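Ganby Method

The Ganby Method is a procedure used by some Protestant congregations to choose a new pastor. It takes its name from the town of Ganby, where a church of 153 members first used it after its pastor retired. The method replaces the usual slate of candidates and single congregational vote with a long period of silent ranking, in which members score written sermons without knowing who wrote them. Supporters describe it as a fairer way to hear a call. The evidence for that is thin.

Origins

The method is usually credited to Hauke Hamann, a lay elder who wrote a pamphlet called Hearing Without Seeing. Hamann claimed that the idea went back to an older practice in the district of Berik, where parishes supposedly drew up their calls from unsigned letters. No such letters have been produced. The Berik parish minutes that survive record ordinary votes by show of hands, and in one case a quarrel over who was allowed to raise one.

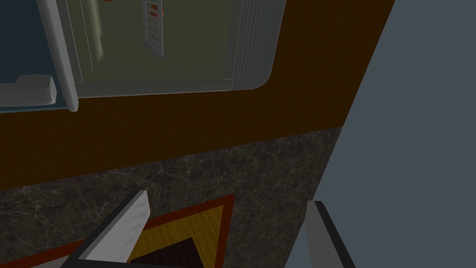 Hamann replied that minutes only record what a clerk thought worth the ink, and that the older members he spoke to in Berik all remembered the letters being read aloud. He did not name those members, and the later printings of the pamphlet drop the passage.

Procedure

Applicants submit three sermons, one of them on an assigned text. A reader outside the congregation removes names, places and family references. Members receive the sermons in batches and score each one over 11 weeks. They are asked not to discuss their scores, a rule that every published account admits was broken.

The three highest-ranked applicants are then identified and interviewed. The congregation votes only on the first of them, and moves to the second if the vote falls below 80 percent. How that threshold was chosen is not explained in the pamphlet. Denominations that require a bishop or regional body to approve a call have generally treated the result as advice. 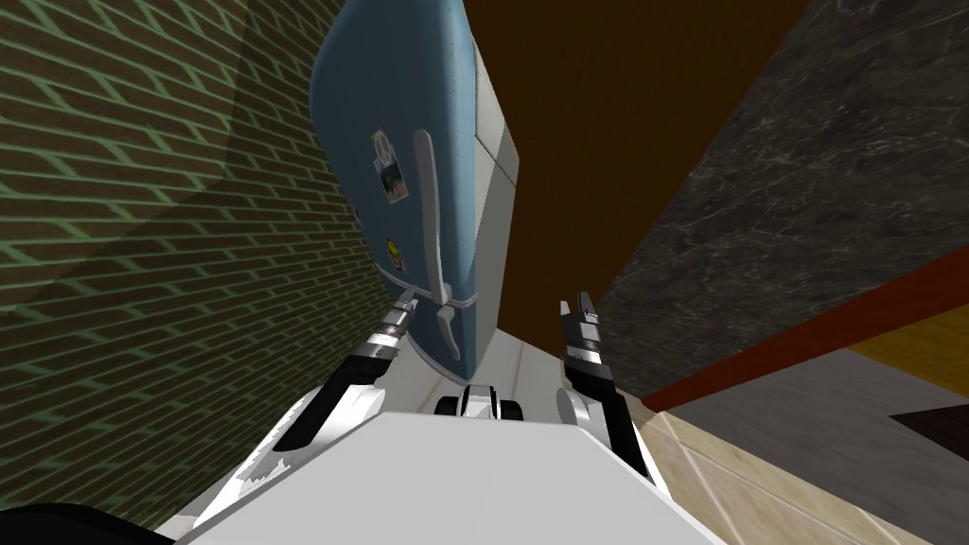

Refrigerator with two magnets on the door.

Spread

The pamphlet is said to have sold 3000 copies, a figure that comes from its own back cover. The number of churches that adopted the full procedure is much smaller. Two are well documented apart from Ganby: the congregation at Heitmann and a union church in Rikora. Heitmann used the method once and then went back to its former bylaws. Rikora kept the unsigned sermons but dropped the silent scoring, so it is debatable whether it belongs on the list at all - several writers include it anyway.

Criticism

The most common objection is that a sermon on paper is a poor guide to a pastor's work. Hospital visits, budgets, funerals and confirmation classes take up more of the week than preaching does, and none of them can be scored in an envelope. A second objection concerns the claim of blindness. In a small denomination, members often recognize a preacher's style or favorite stories, and at Heitmann the first-ranked applicant was widely known to be the interim pastor before a single score was handed in.

Theological critics have also questioned the word "call" in this setting. They argue that a call is worked out between a pastor and a people who know one another, and that averaging private scores is closer to grading.

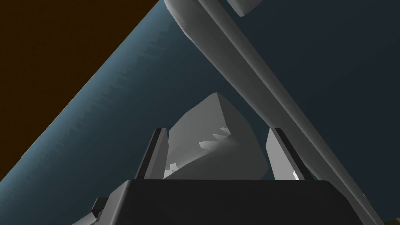
Does the method lead to longer pastorates?
There is no good evidence that it does. The Ganby pastor stayed longer than the two before her, but one case shows very little, and the Heitmann pastor left after a single term.

Later use

Interest faded once Hamann stopped giving workshops. Parts of the procedure live on in search guides, mostly the advice to read an applicant's sermons before looking at a résumé. These guides seldom mention Ganby, and the advice is old enough that they may not owe it anything.

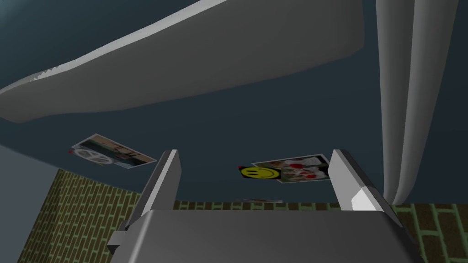
Gripper with its fingers apart.

The Ganby church itself no longer uses the method. Its present bylaws provide for a search team of seven and a simple majority vote, with the unsigned sermons kept as an option that has not been taken up. The original score sheets were reported lost after an office move one August, which leaves the pamphlet as the main source for the first results.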